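Blog > Everyday Stuff > Trying to drink more water (again)

We use cookies to remember you and to see which posts get read. OK / Manage settings

Trying to drink more water (again)

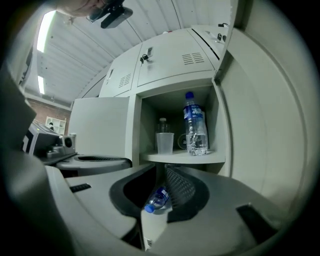 So I've been at this since the start of March, and I'm going to tell you up front that I am a coffee person. I grew up in a house where water was the thing you boiled to make something better. My mom would hand you a glass of it if you had a fever and that was the whole relationship.

What got me going this time was a headache. Every Thursday, like clockwork, right around three in the afternoon. Thursday is my long day (two meetings back to back and then the phones) and I'd get home and lie on the couch with a dish towel over my eyes. I complained about it to my friend Nisreen Qaisi for probably the fifth week running and she said, "What did you drink today?" and I had to think, and the answer was three coffees and half of somebody's ginger ale.

OK fine!

I did what I always do, which is spend money before doing anything. I bought a 28 dollar bottle from Ronov, the kind with times of day printed down the side so you can see how far behind you are. I hated it within a week. You look over at noon and you're still up at the 9 a.m. line and now you're thirsty AND you've failed. It also leaked into my bag and took out a library book, which I then paid for, so really the bottle cost me more like two bottles. I gave it to my nephew, who loves it. He treats it like a race.

After that I tried the app, Bitel. I know some of you like it because you've written to me about it. It has a little plant that droops if you don't log your glasses. I killed the plant in 2 days. It sent me a notification at 11 at night that said "I'm so dry" and I deleted the whole thing from bed.

What has worked, and I'm almost embarrassed by how dull it is, is tying it to stuff I already do. One glass while the coffee is brewing, before I'm allowed to touch the coffee. One when I get to work and hang up my coat. One with lunch, a real one, not sips. One when I walk in the door at home, standing at the sink with my shoes still on like a horse. Anything past that is extra and I don't keep track.

I did 31 days of it and missed a few, mostly weekends. Weekends are hard because I don't hang up a coat at any particular time and the whole system falls down. If anyone has figured out weekends please tell me.

Things I've noticed. The Thursday headache is mostly gone, though I also started eating lunch before the second meeting instead of after, so who knows which one did it. My skin looks exactly the same, sorry, I was promised a glow. I get up at night now, which I did not enjoy until I moved the last glass to before dinner. And I like cold water a lot less than I thought I did! Room temperature goes down so much easier. My grandmother always said this and we all made fun of her for it.

Also, lemon is fine but you have to wash the glass right away or you get that ring of dried bits at the bottom. Cucumber is a nice idea for the first hour and then it tastes like a salad somebody forgot about. Mint from the windowsill is my favorite, except my mint has gotten leggy and sad and I need to cut it back hard this weekend. Last year I cut it back too late and got nothing until June.

Next week I want to write about the soup, since three of you asked. It's the red lentil one with the burnt onions on top and I need to make it once more and write down what I do, because I've been telling people "a handful" and that's no help to anyone.

3 comments

Vivek Pal
The coat trick is good. For weekends I do one before I'm allowed to look at my phone. Works on Saturday, falls apart on Sunday.

Aicha Bennani
Team room temperature 100 percent. Ice hurts my teeth. Please don't forget the soup, I've had a bag of red lentils sitting out since your last post

Salma Ghoneim
I still have my Bitel plant, it's huge now lol. You have to turn off the night notifications in settings, they're on when you install it.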